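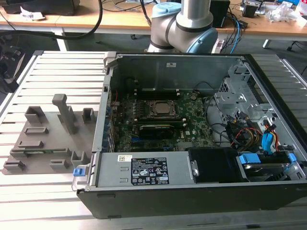 Sunday. I woke before five because I wanted to hear the marsh at Tuluvine before the first cars come over the bridge. I wanted bitterns.

It was still dark on the path and the reeds were making their dry noise. Kerstin Nolte was already at the hide with her flask. We agreed not to talk, and we managed it for 30 minutes, which for us is long. First the reed warblers, then a water rail that screamed like a piglet somewhere to the left. The bittern came later than I hoped, very low, more something you feel in the chest than something you hear. He called 2 times and then stopped. I had the recorder running, but the wind was in the microphone and I am afraid it will be mostly wind.

When it became light there was mist on the water up to the old pump house. A marsh harrier went over with a stick in her feet. Kerstin wrote it down for Adalberto, who keeps the nest list and becomes cross if we forget to say which direction. East, then, towards the willows.

On the way back I stepped off the boards to look at the marsh marigolds and my left boot filled up. I walked home with one wet sock. Had soup at ten o'clock in the morning and was not ashamed.

Must listen to the file tonight. Must also ask Hanneke if she still has the furry cover for the microphone, I lent it to her in March.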